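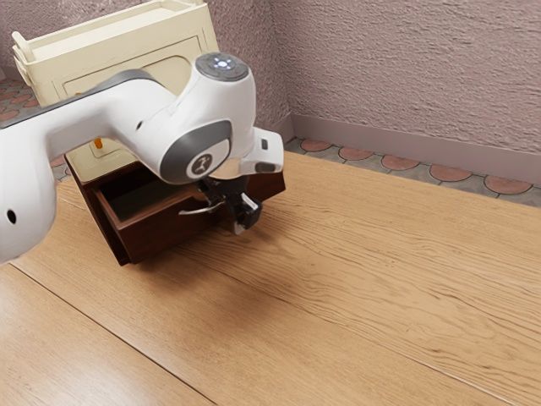

Roboterarm über einer kleinen Kommode, gerendert

Mai 2023

So, kurzes Update, weil ja doch ein paar gefragt haben. Der Brief von der Staatsanwaltschaft ist da. Verfahren wegen Sachbeschädigung eingestellt, gegen Auflage. 513 Euro, zahlbar in 3 Raten. Erste geht morgen raus, dann hab ich das vom Tisch.

Für alle, die neu hier sind: Es ging um den Zaun hinterm Palon, im April. Ich bin drübergeklettert, Jacke lag noch drin, Zaun kaputt. Dumm, weiß ich. Der Betreiber hat 977 Euro Schaden angegeben und Strafantrag gestellt – sein gutes Recht.

Was ich falsch gemacht hab: bei der Polizei gleich drauflosgeredet. Zwanzig Minuten lang. Der Beamte war nett, hat alles mitgetippt, und später stand da ein Satz im Protokoll, den ich so nie gesagt haben will. Unterschrieben hab ich ihn trotzdem. Müde halt.

Zur Anwältin bin ich erst danach, Frau Geagea, Tipp von Tomoyo. Die hat erstmal Akteneinsicht beantragt und mir gesagt, ich soll bis dahin die Klappe halten. Hab ich gemacht. Drei Wochen nichts gehört, schlecht geschlafen, jeden Tag zum Briefkasten gerannt. Dann kam der Vorschlag mit der Auflage, §153a, und ich hab zugestimmt. Gilt nicht als Verurteilung, steht also auch nicht im Führungszeugniss. War mir wichtig wegen der Bewerbung bei Trimico.

Die Anwaltskosten kommen extra, Rechnung steht noch aus. Rechtsschutz hab ich, aber ob die bei sowas zahlen – mal sehen, Antwort kommt angeblich nächste Woche.

Den Zaun zahl ich natürlich auch noch, das läuft getrent davon. Muss da morgen anrufen.

Die Jacke war übrigens nicht mehr da.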